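Korkero Modular Shelving, Owner's Guide
Section 4: Assembling the Tall Bay

Before you start

The assembled bay stands 1,795 mm high and 660 mm wide. Measure your ceiling, then measure your doorway, then decide which room you are building it in. The bay does not go around corners, and it has never once been talked into it.

Clear a patch of floor larger than the one you think you need. An old blanket or the flattened carton makes a decent work surface and saves the finish on the uprights. Allow an evening. The carton says an hour, but the carton was written by the sales department.

You will need a rubber mallet, a Phillips head screwdriver, a spirit level and a pencil. A second adult is required from step 6 onwards. A second adult with opinions is optional.

4.1 Sorting the hardware

1. Tip the Famell fastener bag into a bowl. A cereal bowl is fine. The carpet is not.

2. Separate the 28 dowels from the cam bolts. The dowels are smooth and the cam bolts have a thread at one end. If you have a few left over when the bay is finished, go back to step 4 before you congratulate yourself on your efficiency.

3. Find the joining blocks. They come in their own paper sleeve, and each one has holes already drilled in it. Turn every block over in your fingers before fitting and check the holes for swarf or splinters. A dowel will not push past a splinter, whatever you call it.

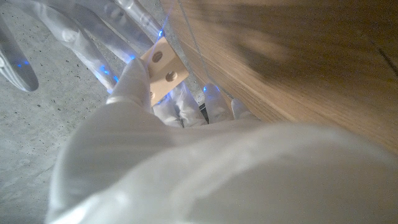
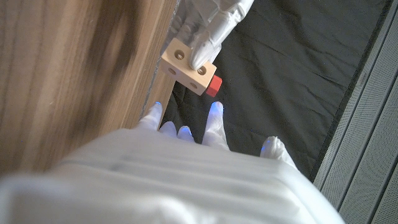
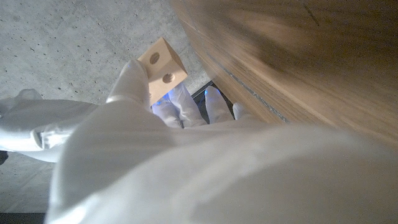
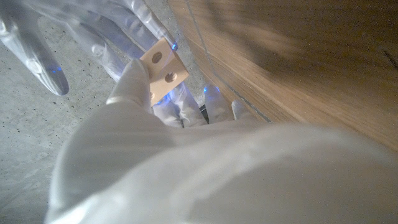

Note: Colour varies between batches. Timber is like that. Blocks sit behind the shelf line once installed and will be seen only by you, on your hands and knees, looking for a dropped cam bolt.

4.2 Building the frame

4. Lay both uprights on the blanket with the drilled edges facing each other. Push a dowel into each pilot hole by hand, then tap it home with the mallet until 12 mm is showing. Tap. If the neighbours can hear it, you have moved on to hitting.

5. Fit the bottom shelf, then the top shelf, and leave the middle ones for later. Turn each cam clockwise until it bites, then stop. Cams have a half turn in them and no more. The next quarter turn is the one that sends you to our spare parts page.

CAUTION: Do not use a power driver on the cams. We know you own one. We know it was a Father's Day present.

6. With your second adult, lift the frame upright. Lift from the sides, never by the top shelf, and keep your fingers clear of the joins. Agree beforehand who is saying "three" and whether the lift happens on it or after it.

7. Check for square by measuring both diagonals. If they differ, loosen the cams on the longer diagonal, lean gently on that corner and measure again. Kicking the base gives a similar result and voids the warranty.

4.3 Fixing to the wall

WARNING: The Tall Bay must be fixed to the wall. Toddlers climb shelving. So do cats, and so do grown men who can't be bothered walking to the garage for the stepladder.

8. Find a stud and mark it in pencil. Knocking on the plasterboard and nodding is not a method. Borrow a stud finder.

9. Screw the Zemby bracket to the stud first and to the bay second. Leave the strap slightly slack until the level tells you the bay is plumb, then take it up.

10. On uneven floors, wind out the adjustable feet before tightening the strap. Folded beer coasters are not adjustable feet.

4.4 Fitting the middle shelves

11. Slide each remaining shelf in from the front with the Filip edge strip facing you. If the strip is facing the wall, take the shelf out and turn it round. You will not get used to it.

12. Load from the bottom up. Encyclopaedias, paint tins and the good casserole dish belong on the lowest shelf.

Missing a part? Write to Zamfira Husar in Customer Care, quoting the number printed inside the lid of the carton — the one you put out with the recycling at step 1. Spares are posted within 4 working days, except in July, when we do our stocktake and everything takes longer.

Guide revised 2024-05-21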